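Surfaces in the Home: Floors, Walls and Worktops
Handout 4, Interior Materials, first year

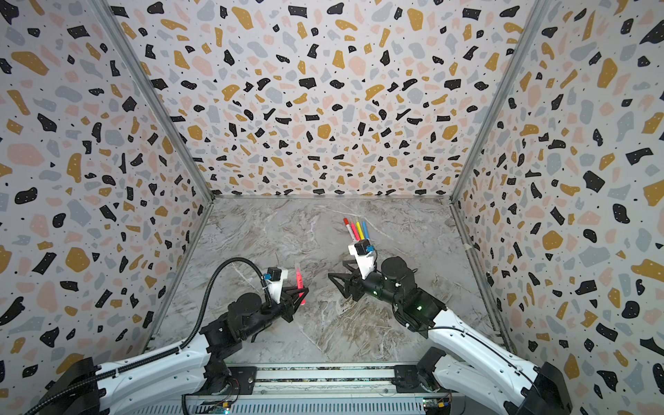
Last time we finished with timber floors and I promised to continue with the hard materials. Please bring this handout also to the practical, because the table of words at the end is not repeated in the course book.

4.1 What is terrazzo?

Terrazzo is a floor made of small pieces of stone set in a binder, then ground flat and polished. The pieces are called chips. The binder was traditionally lime, later cement, and today it is often a resin. The word is Italian and is connected with "terrace". In the Venetian region the workers used the waste pieces from marble workshops, so in the beginning it was a cheap floor for people who could not pay for whole slabs. Now it is quite the opposite and students are sometimes surprised by the prices.

We must separate three things which in shops have the same name:

Poured terrazzo. It is made in the building itself. The mixture is laid between thin metal strips, left to harden, and ground in several passes.
Terrazzo tiles. These are made in a factory and laid like other tiles. You will have joints.
Terrazzo pattern. It is a printed picture of terrazzo on paper, vinyl, ceramic or laminate. There are no chips inside.

The third kind is not a bad product. But in your written work you should name it correctly. If you write "terrazzo wall" and the wall has wallpaper, I will take off marks.

4.2 Scale of the pattern

A pattern with small chips looks almost like one colour from a distance of a few metres. Large chips stay visible as separate shapes, and the eye goes to them first. For this reason large chips are difficult in a narrow corridor and easier in an entrance hall.

Colour works together with scale. Black chips on a pale ground give the strongest contrast and they make the pattern look bigger than it is. Pink, peach and light grey are softer. When one strong colour is mixed in, for example mustard, use it again somewhere else in the room, on a cushion or a lamp, so that it does not look like an accident.

4.3 Two patterns in one room

In the Leridholm flat (see handout 2) the owner wanted a terrazzo bathroom and also a marble-effect shelf. Jocelyn Friesen, who made the drawings, tried both at full size on the wall before anything was ordered. Her notes say that marble has direction, since the veins run somewhere, and terrazzo has no direction. The two can stand together if one of them is quiet. She kept the marble effect in greys and gave it the smaller area.

In the Gisler kitchen the same idea was less successful. Both patterns had strong contrast, and the cupboards had visible grain in addition. The family lived with it for one winter and then painted the cupboards white.

4.4 Corners and edges

A printed pattern has a repeat. Where two walls meet, the repeat is interrupted, and a chip may be cut in half. There are three usual solutions: match the sheets carefully, cover the corner with a metal or timber profile, or change to a plain wall. A slim aluminium profile is the most common in rented flats. Measure it before you order the sheets. At Sumby the profiles came later than the wallpaper and were too narrow to hide the gap.

4.5 Calculating the quantity

Take a sheet width of 50 cm and a wall of 700 cm. You need 14 widths without waste. For a pattern with a large repeat you must add more length to each sheet, and the amount is printed on the label. Always buy from one batch. The shop in Janbridge writes the batch on the receipt, for example 574, and you should keep this paper until the work is finished.

4.6 Care

Cement terrazzo does not like acid. Vinegar, lemon and many bathroom cleaners will make dull spots. Use warm water and a neutral soap. Resin is less sensitive to acid but it can be scratched by sand under shoes. Printed vinyl must not be cleaned with a rough sponge.

Words for the practical

chip: small piece of stone
binder: the material that holds the chips
ground: the background colour (also past tense of "to grind", be careful)
repeat: the distance after which a pattern starts again
batch: goods made at the same time

For the practical: prepare 2 samples on card, one with small chips and one with large, with the same colours in both. Paper and gouache are enough.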